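## Laundry tips I no longer believe

I've tested most of the advice that gets passed around the laundry room, and a lot of it doesn't hold up.

**Vinegar sets dye.** I soaked a new navy shirt overnight and it bled onto a washcloth just the same. Wash dark things alone the first few times and skip the soak.

**More soap, cleaner clothes.** Over 50 loads on half the amount the bottle suggests, and I can't smell or see a difference. Towels came out softer, if anything.

**Dryer balls cut the time.** Mine saved two minutes on a load of jeans. For 18 dollars I'd hoped for more – a hard second spin did better and cost nothing.

**Fold on the bed.** A mattress gives, so sleeves end up crooked. Use a table, with enough room to spread things out. 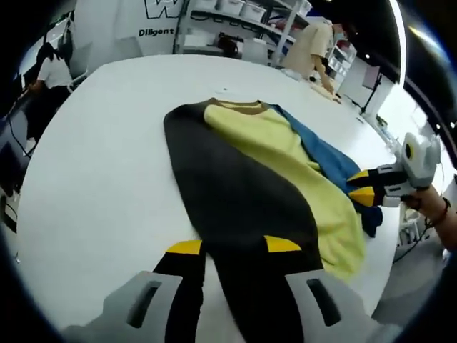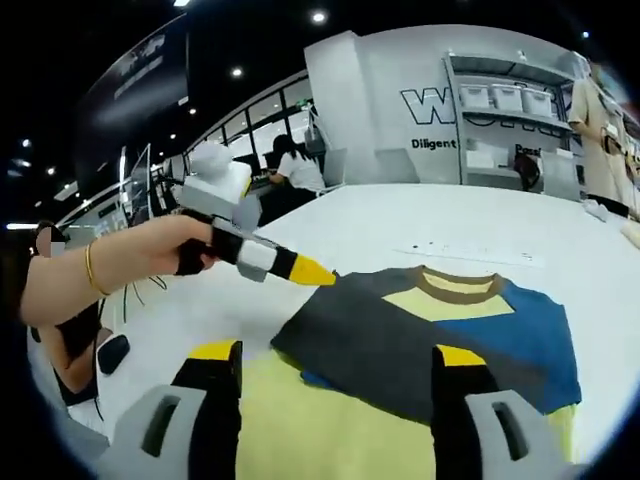
*Clothes on a big white table.*

**Freezing kills the smell in jeans.** It doesn't. They smell fine cold, then you put them on. Wash them inside out.

**Hang every sweater.** Please don't. Knits stretch at the shoulders, and those padded hangers only slow it down. Fold them and put the heavy ones at the bottom.

Jomar Evangelista wrote in April to defend the vinegar soak. He uses it on red towels and swears by it. I tried his version too – pink washcloth.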